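Home Explore Lists Messages Profile More

Barrett Thibodeaux
Thread, 27th April

1/ Some notes on how the Skorkia regional council by-election will be counted, as I have had the same few queries since the ballot papers went out. I cover electoral procedure for a small newsletter. I have no view on who should win.

2/ There is one vacancy and there are four candidates: Marcela Vávra, Tanner Fortin, Oldřich Danko and Fitriani Nair. The method is the alternative vote. Voters number the candidates in order of preference and may stop wherever they like.

3/ The seat was last contested under first past the post. The winning margin was 47 votes, and 551 papers were rejected. Most of those had more than one cross on them.
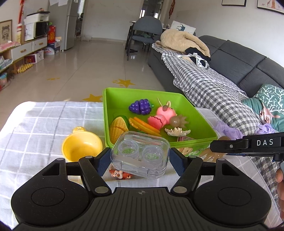 4/ Does a voter have to rank all four candidates for the paper to count?

A single first preference is enough. The paper stays with that candidate until he or she is elected or eliminated, and after an elimination it becomes non-transferable.

5/ A non-transferable paper drops out of the total for the next round. The threshold is half of the papers still in play, plus one, so it can fall from round to round. The council's leaflet gives the threshold as a fixed number. That is wrong for this contest.

6/ Worked figures. If 3000 valid papers are in play at the first round, the threshold is 1501. If 200 have become non-transferable by the second, it is 1401. Fractions are rounded down before the one is added.

7/ On crosses: a paper with one cross and no numbers is accepted as a first preference under rule 19. A paper with two crosses is rejected. A paper marked 1, 2, 2 is good for the first preference only, and the returning officer has no discretion in the matter.

8/ A paper marked 1, 3, 4 is treated in the same way as 1, 2, 2. The sequence breaks after the first preference and nothing beyond the break is read. Neighbouring authorities close up the gap and read the 3 as a 2, which is where a good deal of the confusion comes from.

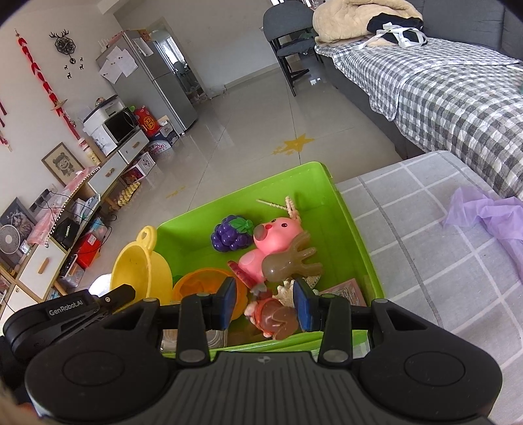 9/ There is also the tie rule. If two candidates are level at the bottom, the one with fewer votes in the most recent round where they differed is eliminated. If they have been level throughout, lots are drawn in front of the agents.

10/ Both can be eliminated together if their combined votes are fewer than those of the candidate next above. The rules say "may", so expect an argument from the agents if it comes up. It saves one round and cannot change who wins.

11/ Postal papers are mixed with the papers from the polling stations before any sorting starts. There will be no separate postal result, and agents who claim to have one will be working from what they saw at verification - face-down papers, in theory.

12/ The count is at the Kopecký Hall, upstairs. Verification begins when the last box arrives from Ivalero, which has the longest drive. First preferences will be read out before any transfers are made.

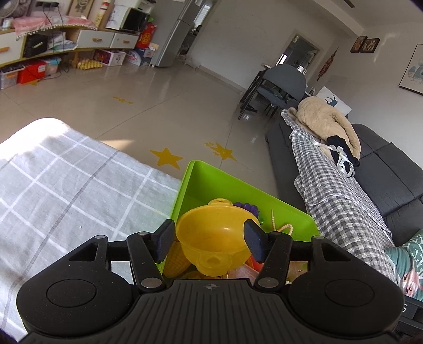
13/ Transfers are then sorted by hand, at one table per candidate. The Prolar scanning system was considered and dropped at the tender stage, so the rounds will be slow. I would allow two hours for the first and much less for each one after it.

14/ A candidate or agent can ask for a recount of any round before the next begins. Once the next round is under way, the earlier one is closed. Agents used to the old system tend to wait for the end, and by then only the final round can be reopened.

15/ The person elected serves until the full council elections in June of next year. The boundaries are unchanged until then.

16/ Correction to 9: the tie rule looks back one round at a time, starting with the latest. It does not go straight to first preferences. My wording could be read either way.

Comments

pennywhistle_k: Post 8 is useful, thanks. I had assumed they closed the gaps here as well.

R. Aldous: The leaflet through my door has the same mistake about the threshold. Has the council been told?

Barrett Thibodeaux: It has. The online copy is being changed and the printed one is staying as it is.

hillside_voter: Can I put a 4 next to someone I really don't want, or is it better left blank?

Barrett Thibodeaux: With four candidates the result is the same. A fourth preference can never be reached while another candidate is still standing.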